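Gallery: The White Table, Water and Cups

This page belongs to our small set of tabletop galleries from the back room in Wollville. The table is the plain white one we bought from Løken, set against the wall so that only one long side is in use. It has picked up a few scuffs and specks over the years, and we leave them - scrubbing dulls the surface more than the marks do.

The activity is a simple one: a bottle of water, a cup and room to work. Click any picture for the larger version.

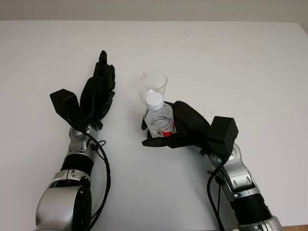
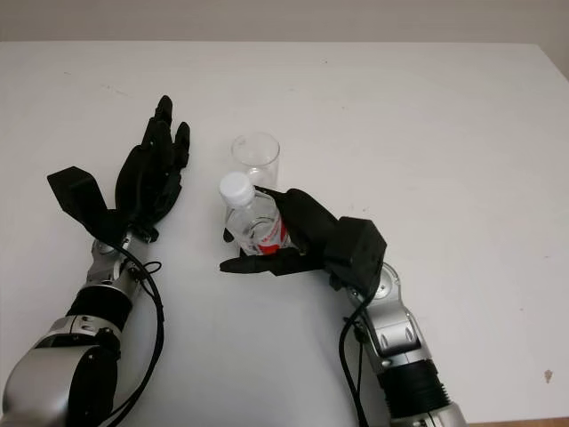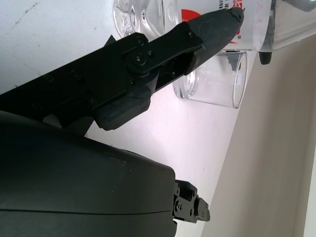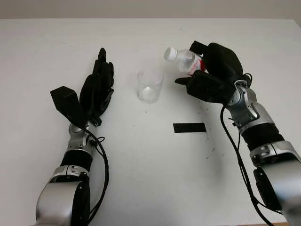 The white table against the wall. In the last picture, a clear plastic cup stands near a ribbed water bottle with a white screw cap.

Notes on the setup

The cups we keep for this table are Cirkari, sold in sleeves of 20. They are clear and light, and they tip easily when bumped, so we place them well in from the edge.

Short strips of black tape make good markers on a white top. They peel off cleanly if they come up within some 30 days.

For spills we keep a Skirneo cloth on the shelf by the door. Wipe toward the wall side last, where water tends to sit in the joint.

The Wollville set has 5 galleries. This is gallery 4, added in November.

Back to all galleries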